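Loan Frequency and Part Loss in a Small Toy Library

Project report, Introduction to Applied Statistics

Abstract

Toy libraries lend play materials to households on the same terms as a public library lends books. Published records of how often individual items go out, and how often they come back incomplete, are scarce. This report analyzes one lending season at the toy library in Sollby, covering 153 catalog items and 992 completed loans. Loan frequency was strongly uneven across items. Part loss depended more on how a toy was packed than on how many parts it had.
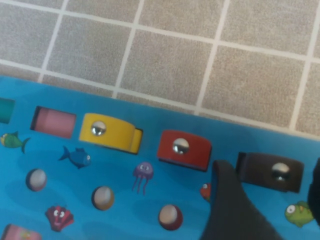 Hinata Shimada, Lahcen El Fassi, Marlies Egger
Submitted 2023-05-10

1. Background

The Sollby library opens each season in September and lends for three weeks at a time, with one renewal. Items fall into five catalog groups: puzzles and boards, construction, role play, outdoor, and games with rules. Puzzles and boards are the largest group. Records are kept in Sudirine, a desktop database that stores the item number, loan date, return date, and a free-text note on condition.

The library wanted to know which items to duplicate and which to retire. We added a second question about missing parts, which the notes mention often but which had never been tabulated.

2. Data and method

Loans were exported as a single table. Records with no return date were removed before the total given above was calculated. Renewals were counted as part of the original loan.

Condition notes were coded by two of us working separately into three classes: complete, incomplete, and unclear. Where the codes differed, the third author read the note and decided. Notes such as "one short?" were coded unclear and left out of the loss rate.

Each item was also assigned a packing class. Class A items have a fitted place for every part, as in a tray puzzle or a slotted board. Class B items come in a box or bag with a printed parts list. Class C items come in a box or bag with no list. We weighed every item on a kitchen scale and marked those over 600 g as heavy.

3. Results

3.1 Loan frequency

The mean was 6.5 loans per item. The median was five, and the distribution had a long right tail. The most borrowed quarter of the catalog accounted for almost half of all loans. Games with rules had the lowest mean of any group. Heavy items were borrowed slightly less than light ones, but the difference was within what would be expected by chance.

3.2 Part loss 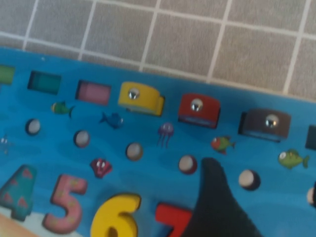

Tsutomu Kubo objected at the draft presentation that the loss rate for Class A may simply reflect easier checking: an open slot is noticed at the desk, while a missing brick in a bag of bricks is not. We agree that this bias exists. It would raise the recorded rate for Class A, yet Class A still had the lowest rate of the three. Class C had the highest, and the gap between B and C remained when only construction items were compared.

Number of parts was a weak predictor once packing class was included in the model.

4. Limitations

One season at one site is a narrow base. Shota Maruyama pointed out that a popular item is absent from the shelf for much of the season, so loan counts understate demand for it. A waiting list would correct for this, but Sudirine does not keep one. Condition notes were written by different people at the desk and vary in detail.

5. Recommendations

Print a parts list for every Class C item before the next season. Duplicate the ten most borrowed items where the supplier still stocks them. Replace the free-text note with a fixed field for completeness and a separate field for comments. The coding sheet is attached as Appendix A.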